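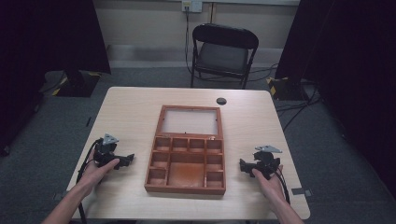

浅色木桌上打开着的分格木盒

向镇议会递交请愿书：常见问题

Duslow镇议会 居民服务处
中文页面更新于2026年5月9日

各位街坊好。我们窗口每个礼拜都会接到不少电话，问请愿书该怎么写、签名怎么收、交上来以后到底有没有人看。英文的章程写得比较硬，读起来费劲，所以居民服务处的几位同事把大家问得最多的问题攒到一起，用平常说话的方式写成了这一页。篇幅是长了一点，您不必从头读到尾，找到自己关心的那一条就行。要是读完还是不明白，页尾有联系办法，欢迎来问，问几遍都没关系。

一、基本问题

请愿书究竟是什么？和写信投诉有什么区别？

请愿书是一群居民联名向镇议会提出的一项请求，比如希望某条路装一盏路灯，希望议会重新讨论某项停车规定，或者希望图书馆恢复周末的开放时间。它是公开的，会登记编号，会列进议会的议事文件，谁都可以查。投诉呢，一般是您个人碰到了某一件具体的事，例如垃圾没有按时收走、窗口同事态度不好，这类事情走投诉渠道快得多，也不会把您的名字放到网上去。

有些事两边都沾一点，我们也常常拿不准。举个例子，一户人家门口的排水沟堵了，这是报修；整条街每逢下大雨就积水，大家希望议会拨款改造，那就很适合写请愿书了。您要是犹豫，先打个电话来说说情况，我们帮您一起看看走哪条路合适。

谁可以发起请愿？

凡是在Duslow镇范围内居住、工作或者上学的人都可以发起，包括Kulau和Suvau两个选区，也包括Du河对岸的那几条街（常有人以为那边归别的镇管，其实一直是我们镇的）。不要求您登记过选民，也不要求您是公民，这一点请放心。刚搬来不久、手上还只有一份租房合同的街坊，同样可以发起，也同样可以签名。

未成年人能发起吗？

能。镇上的中学生以前就发起过，写得还很认真。十六岁以下的孩子发起请愿，需要一位家长或监护人在表格背面签字，表示知道这件事。家长的这个签字只是知情，不计入联名人数；家长如果自己也支持，可以另外在联名页上签一次。

我住在镇外，但是在镇上开了一家小店，算不算？

算的。在联名页的地址一栏填店铺地址就可以，旁边注明“工作地址”。您店里的员工也可以照这样填。偶尔来镇上买东西、走亲戚的朋友就不能算了，虽然我们很感谢他们的热心。

二、怎么写

有没有规定的格式？

有一张表格，窗口有纸质的，也可以打电话请我们寄给您。不过说句实在话，格式没有很多人想的那么严。一份请愿书只要写清楚这几样东西，我们就会收：您希望议会做什么，您为什么这样希望，主要联系人的姓名和联络方式，还有后面的联名页。手写、打印都可以，字迹能认出来就好。

请求的那一部分，建议您尽量写成一句话，而且是议会有权去做的一件事。“我们请求镇议会在小学门口的路段设置减速带”，这样的句子议员一看就懂。“我们对交通状况非常不满”，读的人也会同情，可是散会以后不知道该交给哪个部门去办。后面的理由您可以慢慢写，写上您自己看到的、碰到的事，比抄一大段道理管用。

可以用中文写吗？

可以。收到中文请愿书以后，我们会安排翻译，翻译的费用由议会承担，不用您出。翻译好的英文稿会先发给主要联系人看一遍，您觉得意思不对的地方可以改，改好了我们才登记。这个过程通常会多花一些日子，所以如果您想赶某一次会议，请尽量早一点交。

联名页最好是中英文对照的，因为您的邻居里面可能有人只读得懂其中一种。我们有现成的对照版表格，请求那一栏您先写好中文，送来以后我们替您填上英文，然后您再拿去收签名。顺序不要颠倒哦！先收了签名再改请求的文字，那些签名就不能用了，前年有一位老先生冒着雨跑了好几个晚上，最后只好从头再来，我们看着也心疼。

一份请愿书里能不能提几件事？

我们建议一份只提一件。规定上没有完全禁止，可是几件事放在一起，往往要分给几个不同的委员会，等来等去，最慢的那一件会把其他的都拖住。另外，签名的人可能赞成前一件却反对后一件，到时候解释起来很麻烦。您多填一张表，后面省很多事。

哪些内容是不能收的？

有几类我们确实没有办法收。涉及某个具体的人是否违法的指控，正在法院审理的案子，某一户的规划许可申请（这个有单独的意见征询程序，请在公示期内提交意见），还有含有侮辱性文字的内容。和半年之内已经讨论过的请愿基本一样的，一般也要等一等才能再提。

另外，有些事情不归镇议会管，例如签证、医院的排期、全国性的税。碰到这样的请愿，我们会写信告诉您应该找哪一级的机构，表格原样退还，签名页也一并还给您，您可以接着用。

三、签名

需要收集多少个签名？

这是大家最关心的，写得详细一点。

满5个有效签名，议会就会正式登记，给您一个编号，并由相关部门书面答复。

满300个有效签名，您的请愿会列入镇议会全体会议的议程，发起人可以到场发言，议员们当场讨论。

介于两者之间的，会送到对应的委员会去，由委员会主席决定要不要安排讨论。签名的数目多一些当然更引人注意，可是也请不要有太大压力。去年镇上一共登记了196份请愿书，其中达到全体会议人数要求的很少，多数事情都是在部门或者委员会这一层就有了着落。Suvau选区那段没有扶手的台阶，签名的街坊一只手就数得过来，装扶手的工程照样排上了。

什么样的签名算有效？

每个签名要有姓名、在镇上的地址（住址、工作地址或学校地址）、亲笔签字和日期。姓名可以写中文，旁边最好加上拼音，或者您平时在信件上用的英文写法，方便我们核对。漏了日期是最常见的毛病，其次是地址只写了街名没有写门牌。收签名的时候，劳您顺便看一眼，当场补上最省事。

一家人可以由一个人代签吗？

不可以，每个人都要自己签。夫妻两个都支持，就各签一行。如果家里老人手不方便，可以请别人帮忙填写姓名和地址，再由老人自己画一个记号，旁边由帮忙的人写上自己的名字，注明是协助填写。这样的签名我们是认的。

网上签名算不算？

在议会网站上的请愿页面签的，算。在别的网站或者聊天群里接龙的，就不能算了，因为我们没有办法核实是谁签的，也看不到地址。聊天群用来告诉大家有这么一件事是非常好的，您可以把我们网页的链接发到群里，请大家点进来签。

纸上的和网上的可以合在一起计算，只要请求的文字一字不差。同一个人两边都签了的，只算一次，不会因此受什么处罚，您不用特意去提醒邻居把其中一个划掉。

收签名有时间限制吗？

从第一个签名的日期算起，半年之内交上来都可以。网上的请愿页面默认开放三个月，需要延长的话，请主要联系人在到期之前写一封短信给我们。

可以到哪里去收签名？

街上、公园里、自己家门口都可以，挨家挨户敲门也可以，只是请注意时间，晚饭以后就不太合适了。商店、茶餐厅和教堂属于私人场所，要先征得人家同意。图书馆的门厅里有一张桌子可以借用，需要提前登记。投票日当天，投票站里面和门口不能收签名，这一条管得很严，请务必留意。

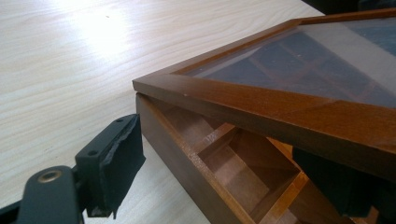

木盒，盖子微微掀起

签了名以后反悔了，怎么办？

在请愿书正式交上来之前，直接找发起人划掉就行。已经交了的，请写信或者到窗口来告诉我们，注明请愿的题目和您的姓名地址，我们会在核对的时候把您的签名去掉。会议讨论结束以后就没有办法再改了。您不需要说明理由，我们也不会去问。

四、递交以后

怎么交？

可以亲自送到窗口，可以邮寄，也可以请您选区的议员代为转交。请交原件，自己留一份复印件。窗口可以帮您复印，联名页不收费。

请人代交没有问题，不需要委托书，只是收据会开给来的那个人，请他记得转给您。收据上有日期，万一后面对时间有争议，就以这个为准，千万收好。

交上去之后多久有回音？

十个工作日之内，您会收到一封确认信，上面写着编号、有效签名的数目，还有会由哪个部门或者委员会处理。如果过了这个时间什么都没有收到，请一定打电话来问，有时候只是信箱地址写错了一个字母。

书面答复一般在六个星期之内。碰上需要实地测量的（比如车速、噪音），会久一些，我们会先写信告诉您大概到什么时候，不会让您干等。

今年夏天的会议安排是怎样的？

六月有一次全体会议，之后议会放暑假，要到秋天才恢复。想赶六月这一次的，请至少提前三个星期把请愿书和全部签名交齐，中文的请再早一些，给翻译留点余地。赶不上也没有关系，委员会的工作在暑假期间还是照常进行，登记和书面答复都不受影响。

具体的会议日期和议程会贴在议会大门内的告示栏，网站上也有。临时改期的事情偶尔会发生，出门之前查一下比较稳妥。

我可以在会上发言吗？英文不好怎么办？

达到全体会议人数要求的请愿，发起人可以发言五分钟，也可以指定另一位签名人代替您。委员会那一层由主席决定，多半也会同意，时间会短一点。

发言可以用中文。请在会前一个星期告诉我们需要普通话还是粤语的传译，我们来安排，传译所用的时间不算在您的五分钟里面。也有街坊喜欢自己先用中文讲两句，再请孩子读英文稿，这样也很好，议员们都听得很专心。稿子不用写得多漂亮，讲讲您每天走那条路是什么感觉就够了。

发言完了，议员可能会问您一两个问题。答不上来就说不知道，会后补充书面材料也可以，不会因此影响结果。

讨论之后会有哪些结果？

可能是同意并交给部门去办，可能是要求先做一份报告，也可能是不采纳。不管哪一种，都会给主要联系人写信说明，决定也会登在会议记录里。不采纳的时候，信里必须写明理由，如果您收到的信里没有写理由，请把信带来，我们去替您追问。

要提前跟您说一声的是，议会同意了，也不等于下个星期就会动工。涉及花钱的事情要进预算，有的得等到下一个年度。我们会在网页上更新进度，您凭编号就能查到。

对处理的过程不满意，可以申诉吗？

可以。收到答复之后一个月之内，写信给议会的请愿事务主任Ewan Ritchie，说明哪一步您觉得不妥，比如签名核对有误、拖延太久、答复没有回应您的请求。Ritchie先生会重新看一遍整个经过，必要时把请愿退回去重新处理。要说明的是，申诉看的是程序，议员投票的结果他是改不了的。中文来信同样受理。

五、个人资料

我的名字和地址会公开吗？

发起人的姓名会公开，地址不会。其他签名人的姓名和地址都不公开，网页上只显示有效签名的数目。联名页的原件锁在办公室里，只有负责核对的同事看得到，议员要看也得先申请，而且只能查某个签名是否有效。请愿结案一年之后，原件会统一销毁。

如果您因为个人安全的原因不希望公开姓名，请在递交之前告诉我们，可以换一位主要联系人，或者由您选区的议员出面提出。这样的安排以前做过，您不必觉得是在添麻烦。

房东或者老板会不会知道我签了名？

我们这边不会告诉任何人。只是纸质的联名页在传来传去的时候，后面签的人看得到前面的名字，这个我们管不了。您要是介意，可以请发起人给您单独一张联名页，只签您一个人，完全有效。网上签名也是一个办法。

签了名会影响我的签证或者福利吗？

这个问题几乎每次讲解会都有人悄悄过来问，所以放在这里说。请愿的签名资料只用来核对请愿，镇议会不会把它交给别的机构用作别的用途。签或者不签，都不影响您享受镇上的任何服务。

六、联系我们

窗口在哪里？怎么去？

地址是Duslow镇河街138号，一楼，进门右手边。河街上的门牌有些乱，单号和双号并不是一边一排，您认准门口有两级矮台阶的那一栋就对了，台阶侧面有坡道，轮椅和婴儿车都能上。从Kulau过来可以坐到桥头那一站，过了Du河往左走几步就到。

需要预约吗？

交请愿书、领表格、问问题都不用预约。如果您想请同事坐下来陪您一起把请求那一栏写好，建议先打电话约一下，免得碰上人多，站着等很久。会讲普通话和粤语的同事每天上午都在，下午的话请先问一声。

不方便出门怎么办？

打电话来，表格可以寄到府上，回邮信封里面已经付好邮资。Suvau图书馆的服务台也可以代收请愿书，馆员会给您开收据，第二个工作日转送过来，日期按图书馆收到的那一天算。

这一页有写错或者没写清楚的地方，可以告诉你们吗？

非常欢迎！上面“工作地址”那一条就是一位开洗衣店的街坊来问了以后才加上去的。您可以在窗口留张字条，也可以寄信到上面的地址，信封上写“中文页面”几个字，就会直接送到我们桌上。

相关页面：规划申请意见征询｜怎样联络您选区的议员｜旁听议会会议须知｜投诉与报修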